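Objet : Re: [coussins-sangles] Mousse qui s'affaisse, suite et peut-être fin

Bonjour à toutes et à tous,

Je réponds dans le fil, avec retard, et je m'en excuse auprès des gens qui attendaient le verdict pour commander.

> Le mois dernier, vous écriviez :
> Avant de racheter quoi que ce soit chez Cladine, quelqu'un peut-il
> me dire si le gros coussin tient vraiment une journée de travail ?
> Le mien a rendu l'âme en janvier, il a la forme et la fermeté
> d'une crêpe. Le vendeur me parle de 3000 heures d'usage. Je veux bien,
> mais assis par qui ? Et le tissu moucheté, il peluche ?

Pour les 3000 heures, le vendeur m'a servi le même chiffre, avec le même aplomb. J'imagine un monsieur très léger, payé pour lire le journal.

Nous avons donc sorti les deux modèles au bureau, le Cladine épais et le petit arrondi de Vollance, et tout le monde a donné son avis, y compris des collègues qui travaillent debout. Le petit est agréable au toucher, presque trop : on a envie de le garder sur les genoux, où il ne sert à rien. Le gros est franchement laid. Il a un grain qui accroche les pantalons en laine, et il pèse son poids. En revanche, quand on se lève, il reprend sa forme en 2 ou 3 secondes, là où l'ancien demandait la matinée. 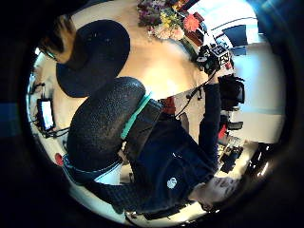 Les deux candidats, le gros avec sa sangle turquoise, et le bouquet tout en haut.

Sur le peluchage : rien à signaler pour l'instant, mais je porte du noir tous les jours et je ne suis pas un témoin fiable. La sangle, par contre, mérite un mot. Elle est trop longue pour nos chaises, il faut faire un tour mort sous l'assise, et le bout qui dépasse finit sous une roulette. J'ai écrit à Vollance pour savoir s'ils vendaient des boucles au détail. On m'a répondu par une enquête de satisfaction.

Si vous cousez un peu, raccourcissez la sangle avant la première utilisation. Si vous ne cousez pas, un nœud suffit, il est moche mais le coussin aussi.

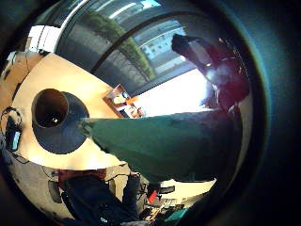
Reste la question de l'endroit où s'en servir, que personne n'avait posée et qui a occupé la moitié de la pause. Un siège ferme ne rattrape pas un mauvais emplacement : côté mur on voit son écran, côté fenêtre on le devine. Chez nous la grande vitre donne sur les arbres et sur l'immeuble gris et blanc d'en face, et la table en bois clair est assez près pour que chacun veuille la place. Celui qui l'obtient plisse les yeux, se penche en avant, et ne touche plus le dossier du tout. À ce compte-là, autant s'asseoir sur un annuaire.

Mon avis, qui n'engage que mon dos : le gros pour les journées longues, le petit pour le train. Je n'ai pas essayé la housse Zawadzka dont il était question plus bas dans le fil, on me dit qu'elle passe en machine mais qu'elle en ressort à la taille au-dessous. Quant au modèle Putitz, il est annoncé « bientôt disponible » depuis que je suis abonné à cette liste.

Si quelqu'un a gardé la notice du Cladine, je suis preneur. La nôtre est partie avec le carton, et il y avait dessus un schéma pour le sens de la sangle que j'aurais dû regarder avant de donner des conseils.

Bien à vous,
un abonné assis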